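The Joy of the Snack Box

Print this article
E-mail this article

12 June 2019

Every family I know has a drawer that nobody will claim. Ours was full of crackers, half a sleeve of wafers and more coffee sachets than any household could drink. Then I spent a weekend in Malleo visiting my cousin, and she pulled a shallow cardboard box out from under her bed, set it on the blanket between us, and said "pick two." I have been hooked ever since.

The idea is simple. You take a box, you fill it with small packaged snacks from as many places as you can, and you mail it to someone you like. They eat what they want, put in things of their own and send it on. My cousin's circle has been doing this since March of last year, and the box that started it all is still in use, soft at the corners and patched with three colors of tape.

What I love most is the packing. There is real pleasure in it! You tip everything out on the bed (a table is fine, but the bed is better, you can spread out and sit in the middle of it all) and you start fitting things together. Bags along the front, flat wrappers standing on edge, sachets slipped down the sides at the very end. Puffy bags are the troublemakers. They are mostly air and they will not be hurried, so put them in early and let the smaller things settle against them.

Shallow boxes are best. I tried a tall one for my first attempt and everything slid to the bottom in the mail, with a layer of crumbs that had once been sesame crisps on top of a perfectly good chocolate bar. In a shallow box you can see the whole collection the second the flaps go back, and that first look is half the present.

Then there is the shopping, which has turned me into a different kind of tourist. In Pomow I skipped the museum altogether and spent the afternoon in a grocery store across from the bus station, reading the backs of packages with my phone held up in one hand. The woman at the register rang up 25 different things without blinking. A bakery in Vudine sells a hard little almond cookie that travels beautifully – I have sent it through two heat waves and it arrived whole both times. And there is a tea and candy shop called Âu, a short walk from my office, where I can fill a box on my lunch hour for less than the cost of the postage.

I lean toward things I can't read. A label in a language you don't know turns a plain biscuit into a small adventure, and cartoon animals on the front are always a good sign.

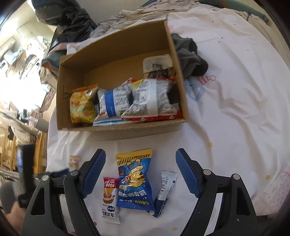 Drink sachets deserve a special word. They weigh next to nothing, they fill the gaps, and they give the person at the other end a reason to sit down for five minutes. I put in up to 4 per box, usually a milk tea and a couple of coffees, and I try to slip in one I have never tasted myself. If it's awful I want to hear all about it.

Chocolate is trickier. From October on I send anything I like. In summer I stick to things in sealed trays, and I keep them toward the back, away from whatever is heavy. Anything homemade stays home, much as I hate to say it. Check the rules before you mail across a border, too, especially for meat and fresh fruit, and leave the ingredient labels on so people with allergies can read them.

As for what comes back, I have eaten seaweed with corn, a plum candy so sour I had to walk around the kitchen, and a cheese wafer I still think about. My cousin is holding the box at the moment. She says she's waiting on one more package before she tapes it up, and she won't tell me what's in it.

Print this article
E-mail this article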